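26 July 2023

Cold again, and the radiator on the east wall is doing its usual impression of a radiator. I kept my coat on until smoko and then gave up and kept it on after smoko as well.

Spent the morning on the bench. The plan, according to the sheet from Judport, is that we standardise on one stirring hotplate per bench so everything across the labs matches. Fine in theory. I have seen three rounds of standardising in this building and each of them left us with more kinds of plug than we had before. The sheet says the blue unit will hold a set temperature "with confidence". Whose confidence? I'd like a thermometer in the beaker and a number written down, thanks.

So that is what I did. Set it going at nine with plain water, a stir bar and the old glass thermometer, and wrote down what I got every 18 minutes until lunch. It drifted by 2 degrees in the first stretch and then settled, then drifted back the other way when someone propped the door open. I'm not prepared to blame the hotplate for the door. I'm not prepared to let it off either. The left knob has a bit of play in it that I don't like, and I can't see how you would set it the same way twice without a pencil mark on the casing. I did not make a pencil mark on the casing, as it's still on trial and they'd want it back clean.

The quote came through from Prindirex: $1,071 a unit, or $904 if we commit before October. I distrust any discount with a month attached to it. Ifans would do a reconditioned one for less, but their last reconditioned one smelled of hot dust for a fortnight and then stopped stirring altogether, so I am not rushing to the phone.

Then there's the cloth. I was told the dark cloth would make the bench look tidier. It hides drips beautifully, which to my mind is the whole trouble with it, and the scalloped bit along the edge belongs on somebody's nan's sideboard. I've asked for it to go. The answer was that it cuts down on glare. Perhaps it does. I'd still sooner see the spill.

The red cup was standing next to the hotplate again this arvo. I have no idea what the red cup is for. I've put it back in the cupboard twice this week and twice it has come out again, and when I asked I was told it was "handy". I left it where it was. There is a limit to how much of a day I'll give to a cup.

Wrote up the morning's readings and filed them under Itard, where the rest of the trial notes are, in the colour of folder I was told to stop using. Tomorrow the same again with the door shut, and with salt water if I can find the good scales.

Need to buy milk and a new biro. Ring about the radiator.

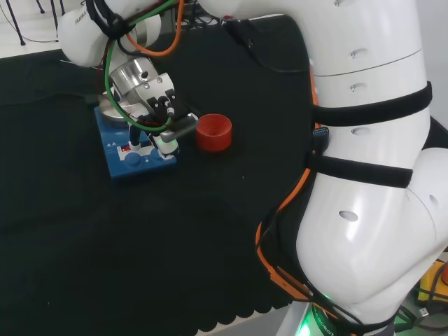

The blue hotplate and the red cup, still out.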